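Drundora Choo two-finger gripper

Sold and serviced by Plurnent
Status: on sale with a safety notice (see below)
Notice updated: 21/07/2026

We still stock the Choo, and we still think it is a decent gripper for light bench work. We don't think the maker's brochure tells you enough about how it lets go of things, so this page is longer than the brochure and a good deal less cheerful.

What you get
Gripper body with linkage fingers, black
Wrist plate and four screws
Power and signal lead
Model files for the Ultuvum simulator
Printed handling sheet (ours, not Drundora's)

The fault

In March a customer's Choo opened its fingers when the control lead was pulled out with the power still on. It was holding a small part over a bench and the part dropped. No one was hurt, and the customer could easily have put it down to a poor grip and carried on. They sent the unit back to us instead.

Drundora's first answer was that the gripper "returns to a safe state on loss of signal". We asked what was safe about dropping the load. The second answer was that the fingers should hold for 3 seconds and then open, so that a trapped hand can be freed. That is a fair reason for opening, but it isn't in the manual, and the returned unit didn't wait. Benedito Barros on our service bench put it through 12 lead pulls and it held for the full time on 4 of them. On the rest it opened straight away.

The cause, as far as we can tell, is a setting in the gripper's own control board. If the last command was a move, the timer starts. If the last command was a hold, the timer is skipped. Most people send a hold once they have picked something up, so most people will meet the bad case.

What Drundora has done

There is a firmware update. It makes the timer run in both cases, and we have checked that it does so on the units we have here. It does not let you choose to keep the fingers shut, which is what several of our customers asked for. Drundora says this is "under review". It said the same in March, and we wouldn't plan a job around it.

Stock bought from us now has the update fitted before it leaves. If yours is older, send us the serial number and we will tell you which version it shipped with. Please don't go by the sticker on the box.

About the simulator files

Several buyers tried the gripper in Ultuvum first, which is sensible, and found no fault at all. They wouldn't have. The supplied model has no lead to pull out and no loss-of-signal behaviour. The fingers stay wherever you left them until you tell them otherwise. It is useful for checking reach, finger angles and whether your part fits between the jaws. It says nothing about what happens when a connector works loose, and a clean set of simulated runs should not go into a risk assessment as proof of anything beyond the motion.

The brochure also says the grip was "proven over 4000 cycles". We asked how many of those were run on a real gripper and have not had a straight reply. Until we do, we've left the claim off our own spec list.

Before you use one

Clamp the lead to the arm close to the gripper, with enough slack for the wrist to turn.
Keep hands and feet out from under any held part, updated firmware or no.
Pull the control lead once, on purpose, over something soft, and watch what your unit does.
Repeat that after any firmware change.
Do not use the Choo for glass, blades, hot parts or anything that would matter if it fell.

Returns

If you bought a Choo from Plurnent and the above puts you off, you can have your money back, opened or not. Drundora is not paying for this and does not agree that it is needed. Units bought elsewhere have to go back through the original seller, though Benedito will still fit the update without charge if you cover the postage.

We'll change this page when the hold-shut option arrives and we have tried it on a real unit. The model files stay available on request, loaded with a small-part grasp you can adjust for your own bench layout. 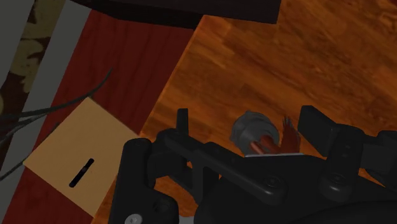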